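Foro Interiores y Reformas > Comedor > Mesas

Mesa de pedestal con tablero laminado para comedor de personal: ¿aguanta?

mlagman
Buenas. Tengo que renovar las mesas del comedor de una academia, una sala pequeña con suelo de baldosa clara y bancos corridos junto a la pared. Las que hay son de cuatro patas y la gente se pasa el día golpeándose las rodillas al entrar y salir del banco. Estoy mirando mesas de pie central con el tablero laminado en tono madera clara y las esquinas redondeadas. El comercial de Lurnau me ofrece el tablero de 85 de ancho y dice que con un solo pie va de sobra. ¿Alguien las tiene en uso diario? Me preocupa que cojeen y también el canto, que en las actuales se ha despegado por todas partes.
Milagros

ostrowski_d
Con banco fijo, pie central sin dudarlo. Con patas en las esquinas siempre hay alguien que tiene que sentarse a horcajadas. Lo de cojear depende más del suelo que de la mesa. Si la baldosa está bien puesta, regulas los niveladores el primer día y te olvidas una temporada.

Neville Bunting
Yo no lo veo tan claro. Tuvimos pedestales en la cafetería de un taller y en cuanto alguien se apoyaba en una esquina para levantarse, la mesa se iba. Acabamos atornillándolos al suelo. Si la mesa es rectangular y larga, un solo pie es poco, diga lo que diga el comercial. Pide dos pies o no la compres.

ostrowski_d
¿Qué diámetro tenía la base? Porque si era de las pequeñas de bar, normal.

Neville Bunting
No la medí. Era redonda, de chapa, y pesaba poco. Puede que fuera eso, pero la mesa tampoco era grande.

felicja_k
Llevo el mantenimiento de un edificio de oficinas y he visto de los dos tipos. Lo primero que miraría es el peso del pie, y después cómo va fijado al tablero. Los que llevan una cruceta de hierro larga por debajo aguantan bien. Los que llevan una placa pequeña con cuatro tornillos al aglomerado acaban bailando – y cuando el tornillo ha comido el agujero ya no hay mucho arreglo.
Sobre el canto: pide canto grueso. El fino, de cinta, se levanta en las esquinas curvas porque ahí va forzado. Con la esquina muy redondeada y canto grueso bien pegado no he tenido que reparar ninguno.

mlagman
Gracias a todos. El pie que me ofrecen es redondo, en color arena, y el peso no viene en la ficha. Lo preguntaré. La mesa es rectangular, para cuatro personas. El presupuesto completo con el transporte sale por 2845, con ocho mesas. No me parece caro, pero tampoco quiero repetir la compra en dos años.

Honeylyn E.
Yo tengo una parecida en la sala de descanso, de Soriano, con tablero en beige y crema con veta, y te cuento lo bueno y lo malo.
Lo bueno: las migas y los cercos de café apenas se notan con ese dibujo, y se limpia con una bayeta húmeda. La esquina redonda se agradece mucho, antes teníamos una de pico y cada semana se llevaba alguien un golpe en la cadera.
Lo malo: la veta es impresa y de cerca se ve. En algunas zonas parece que hubieran puesto trozos rectangulares de chapa unos encima de otros. A mí me da igual, a mi jefa no. Pide una muestra grande, con el cuadradito del catálogo no te haces idea. 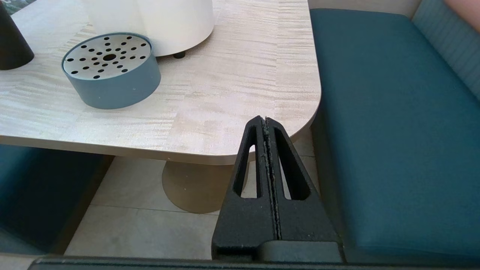
Otra cosa es fregar. Con un pie solo la fregona pasa mucho mejor que entre cuatro patas, pero el borde del pie redondo recoge suciedad y hay que darle una vuelta a mano de vez en cuando. En baldosa clara se nota enseguida. Y el canto es un poco más oscuro que el tablero, lo digo por si buscáis que vaya todo igual.

Neville Bunting
¿Y se mueve o no se mueve al apoyarse?

Honeylyn E.
Si te sientas en la esquina, sí. Comiendo, no. Pero es que en una mesa no hay que sentarse.

Neville Bunting
En un comedor de personal se sienta todo el mundo en las mesas. Mantengo lo de los dos pies.

felicja_k
Para cuatro personas dos pies me parece exagerado, y además vuelves al problema de las rodillas, sobre todo en los extremos. Si te preocupa, que te suban el pie de categoría. Sternido tiene uno con lastre que se vende suelto.

mlagman
Me contestan de Lurnau que el pie pesado supone 300 más en el total y que el canto es del grueso. Voy a pedir una mesa de prueba antes de encargar el resto. La tendré montada en abril y os cuento qué tal.

ostrowski_d
Pregunta también si los niveladores se regulan desde arriba o hay que tumbar la mesa.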